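How to prepare for your first visit to an orthopaedic surgeon

When my family doctor referred me for my knee, I had no idea what to bring or what to ask. I have now done this two times, at two different clinics, and I write down the steps as I wish I had them the first time. I am a patient and not a medical person, so if your clinic tells you something else, please follow your clinic.

1. Check the referral

Call the clinic a few days after your doctor sends the referral and ask if it has arrived. Mine was sent to the Brillon clinic by fax and it sat in the wrong tray until I phoned. Ask also if they need new X-rays. Some surgeons want them taken standing up, and older ones may not be enough.

2. Collect your images

A written report is useful, but the surgeon usually wants to see the images. Ask the imaging centre for a disc or for online access. If you get a disc, try it at home first. The Luik centre uses a program called Hosteo for sharing files, and the access code worked for 4 days only, so do not request it too early.

3. Write a short history

One page is enough. I put mine in this order:

When the pain started and what you were doing
What makes it worse, for example stairs or a long drive
What you have tried already — physiotherapy, injections, a brace
All medicines with the dose, also vitamins
Earlier operations and any problem with anaesthetic
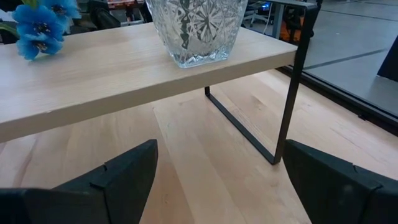
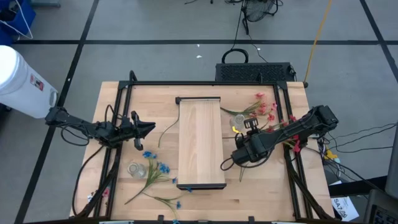 Keep a pain diary for 2 weeks before the visit. Write a number from zero to ten in the morning and in the evening, and one line about your activity. I learned from mine that my bad days came after sitting, which I would never have told the surgeon by myself.

4. Plan the day

Wear loose shorts for a knee or hip, and a sleeveless top for a shoulder. Come early, as there are forms to fill in. Parking at Brillon is at the back, on the Plavwood side, and the walk to the door is long if you limp. Ask for drop-off at the front.

5. Ask your questions

Write them on paper and leave space for the answers. Mine were: What happens if I wait? How long before I can drive? Who do I call if there is a problem on Saturday? Ask also for the cost of anything not covered. My brace was $285 and I paid it the same day.

Before you leave, ask for a copy of the visit notes and book the next appointment at the desk.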